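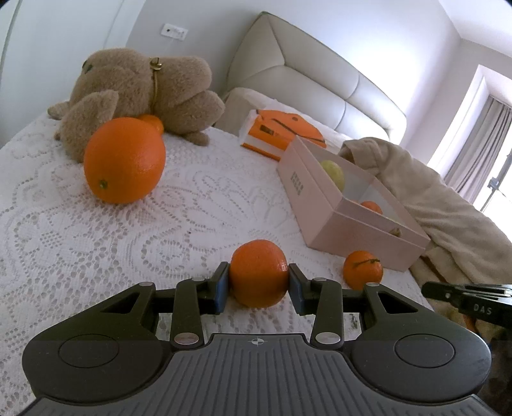
Monday, after lunch

Citrus on the bedspread again. Putting down what I think before the Homau people send their version round, as theirs will be cheerier than mine.

The question was whether fruit should sit on white lace at all. Prothero room keeps asking for it – it looks nice in the doorway, it sells the guest bedroom as a place where somebody might peel a mandarin and read. I'm not convinced. Lace is a net. It catches stems, it catches fingernails, and it takes juice straight through to whatever is under it. I have said this at two meetings and it's still in the plan.

What I'll grant: the color is good. Orange on white carries across the room better than the pears did in September, and the dimpled skin picks up a bit of shine without any polishing. The bigger round one reads as fruit from a long way off. The mandarin with its bit of dark greenish stem is the better looking of the two up close, in my view, but a stem is the first thing that snags. Trim it or leave it? The Wemik sheet says leave. The Wemik sheet was written for tablecloths.

The pink box. Pale pink next to orange was supposed to look "fresh." To me it looks like a gift somebody forgot to put in the box. It might work with the box square to the edge of the bed. Set at a diagonal it fights with the lace pattern, and the small lettering on the side does nothing for anyone. Would try a plain one, or none.

Stain check on scrap lace (the offcuts from the Leltbridge order, same white, not the bedspread itself):
- mandarin peel, pressed, 4 hours: faint yellow, came out with cold water and soap
- juice, 2 drops, 8 hours: did not all come out
- whole fruit, skin intact, overnight: no mark I could find, but I only did it once and wouldn't hang a decision on it

So a sound fruit is probably safe for a day. "Probably" is doing a lot of work there. Nothing above tells us about a soft one in a warm room, which is what we'd really get by the weekend.

Cost, as I keep being asked: replacement bedspreads for the full Leltbridge set come to 1,907. A bowl costs next to nothing. I'd put the fruit in a bowl and the bowl on the nightstand and stop there.

To do: rerun the overnight test with fruit that's starting to go. Ask Homau where "lace resists citrus" came from, since there's no source on the page. Find a bowl anyway.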